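Proyecto de aula: doblar y guardar la ropa pequeña
Sumeya Gidey y Traian Bucur
Entregado el viernes, 3 de mayo de 2013

Bueno, al principio íbamos a hacer el trabajo sobre armarios, pero los armarios de la residencia son todos iguales y a la semana ya estábamos aburridos. En febrero Traian abrió su cajón delante de mí y ahí cambiamos de tema: calcetines, paños, trapos de cocina, todo hecho una bola. Lo que queríamos saber era sencillo: cuánto se tarda en doblar bien lo pequeño y si luego se encuentra antes.

Hicimos 2 rondas con 30 prendas cada una. En la primera doblamos cada uno como en su casa (yo en tres partes, Traian con el nudo ese que estira la goma, ¡un horror!). En la segunda seguimos los dos el mismo método: prenda plana sobre la mesa, alisar con la palma, costura a un lado y doblar hacia ella. Ebbe Bakke nos cronometraba y se quejaba bastante.

La segunda ronda fue más lenta, y eso nos fastidió un poco, porque en la introducción habíamos escrito lo contrario. Pero el cajón quedó mucho mejor y al buscar una pareja concreta tardábamos menos – sobre todo con los grises, que se parecen todos.
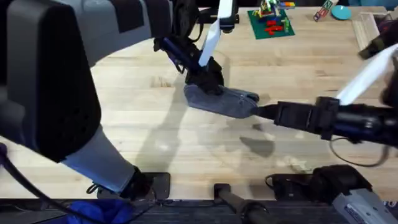
Otra cosa que no habíamos pensado es la superficie. Encima de la cama no hay manera, la tela se hunde y el pliegue sale torcido. En una mesa de madera se alisa bien, aunque una prenda tan pequeña se escapa si solo la sujetas por una punta – hay que tenerla por un lado mientras trabajas el otro. Traian insiste en que con un paño húmedo debajo no resbala, pero eso no lo probamos.

Para la próxima vez repetiríamos con toallas y con alguien zurdo.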